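3.2 Water use at the kitchen sink

Households in the Onwood and Gistley districts were asked to keep a log of tap use for 15 days in September. Of the 369 households that agreed to take part, 164 returned a complete log. Bathroom and garden taps were recorded on a separate sheet and are dealt with in section 3.4. Entries for the kitchen were sorted by task: drinking and cooking, washing up, rinsing small items, and cleaning surfaces (Figure 2).

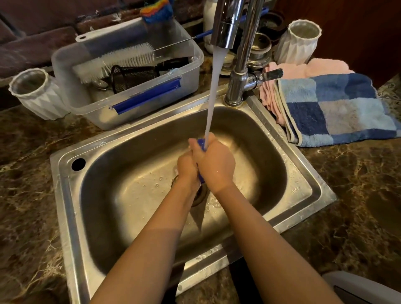

Figure 2. Rinsing a small item by hand under a thin stream of water.

Rinsing was the task most often left out of the log. When asked later, many people said they did not think of a short rinse as using water. Meter readings in Gistley were higher than the logged totals, and we take short rinses to be part of the gap. Households on the Ayala tariff, which charges a higher rate above a set monthly volume, kept fuller logs than the rest. We did not correct for this.

Cloths were a further difficulty. Some households rinsed and wrung them out after every meal, others once a day, and the log had no line for it. Such entries were placed under cleaning surfaces. 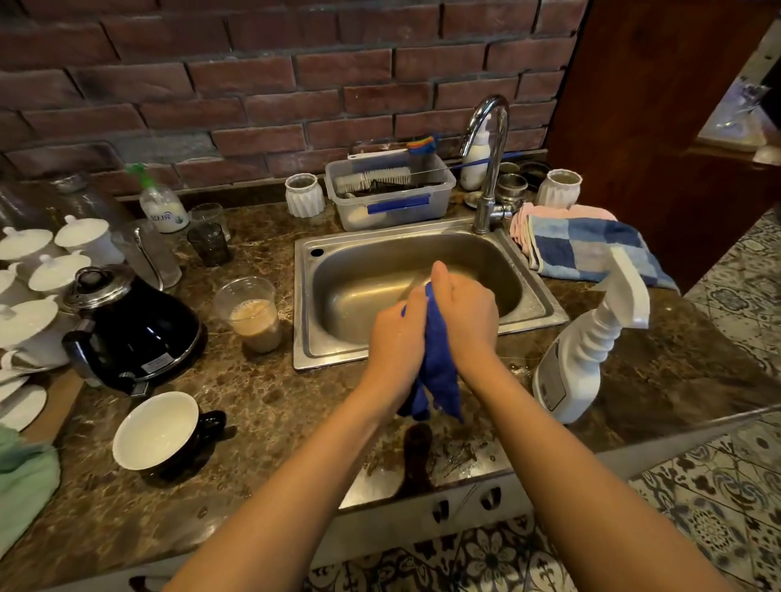
3.3 Differences between districts

Onwood homes are mostly flats with a shared supply, so single readings could not be taken there. The comparison below rests on the logs alone.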